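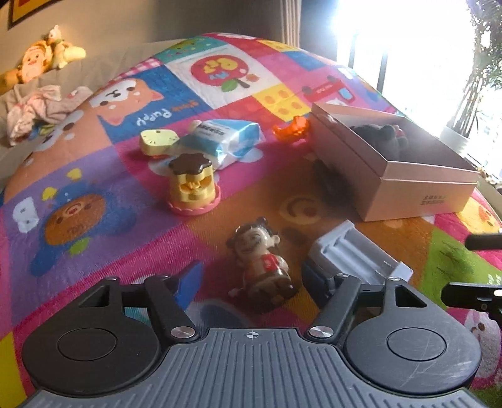
Efraín Castaño asked whether the waxed jacket can go in the washing machine if the cycle is cold and short. It can't. Machine washing strips the wax from the cotton, and the finish won't come back in the dryer.

Flirberg Outerwear — Care and Sizing FAQ
Last updated Jun 14, 2019

How do I clean a waxed jacket?
Brush off dry dirt, then sponge with cold water. No soap, no stain remover. Hang it on a wide hanger away from heaters.

How often does it need new wax?
Once a year for most wearers. Shoulders, cuffs and pocket edges go first. One tin of Mallico dressing covers up to 2 jackets.

Can I use another brand of wax?
Yes, if it is made for cotton. Silicone sprays leave a film that wax won't stick to.

My chest measures between sizes. Which do I order?
The Echeverri parka is cut wide, so take the smaller size. The Dudton field coat is cut close through the arms — take the larger one if you plan to wear a sweater under it. Sleeve length on a Dudton in medium is 34 inches, measured from center back.

What is the lining made of?
The parka lining is 94 percent cotton. The rest is nylon. The field coat is unlined below the waist.

Do you replace zippers?
Yes, on any coat bought from us or from a listed store. Allow five weeks. Coats sent in after April usually come back sooner. Please empty the pockets and remove the hood before mailing.

Can a waxed coat be altered?
Sleeves can be shortened. We don't take in the side seams, as the old needle holes let water through.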